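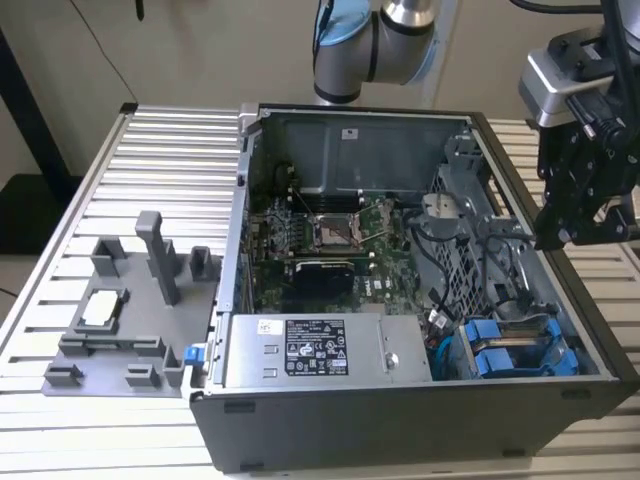

*Desktop tower on its side, cover off.*

# Ornura parts and repairs list

A plain-text list of second-hand desktop computers and the parts taken out of them, kept by the Ornura repair room. The list is used to match spare parts to machines that need them, and to answer people who write in asking whether a given part will fit.

Current release: September. It holds 3171 rows, one per part, from 469 machines.

## Files

- `machines.csv` – one row per machine
- `parts.csv` – one row per part, linked by `machine_id`
- `faults.csv` – what the owner reported and what was found
- `notes/` – longer write-ups, mostly by Radoslava Lukáč

All files are UTF-8 with commas as separators. Several owners' notes contain commas, so use a proper CSV reader.

## Columns in parts.csv

| Column | Meaning |
|---|---|
| `part_id` | Number on the sticker |
| `machine_id` | Machine it came out of |
| `kind` | memory, disk, board, fan, supply, other |
| `state` | good, faulty, untested |
| `shelf` | Where it is kept, blank if gone |

`untested` means only that. Please don't count those rows as faulty – Bolger did this in their stock report and the totals came out badly wrong.

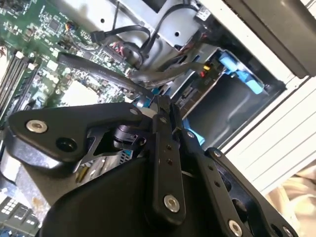

*Inside an open chassis, with the green motherboard at upper left.*

## How parts are recorded

Each part gets a sticker before it goes on a shelf. Intan Ngui types up the day's sheets and Elsie Rakena checks them on Friday. Memory is tested overnight. Disks are wiped first and tested after, and any disk that can't be wiped is destroyed and its row removed.

Power supplies are marked good only after 12 hours under load. Older rows used a shorter test and haven't been redone.

## Known problems

- 656 rows have no maker. The label was missing or couldn't be read.
- Fan sizes are in millimetres, except on shelf N, where some are still in inches.
- Two shelves were renamed when the Nindum stock came in. Old names are in `notes/shelves.txt`.
- `faults.csv` has free text in English and Slovak. It has not been translated.

## Privacy

Owners' names and serial numbers are left out. If you find either in a free-text field, tell us which row and we will take it out.

## Use

Free to copy and change. Credit "Ornura parts list" if you publish anything from it. Corrections go to Alžběta Hájek, with the `part_id` in the subject line.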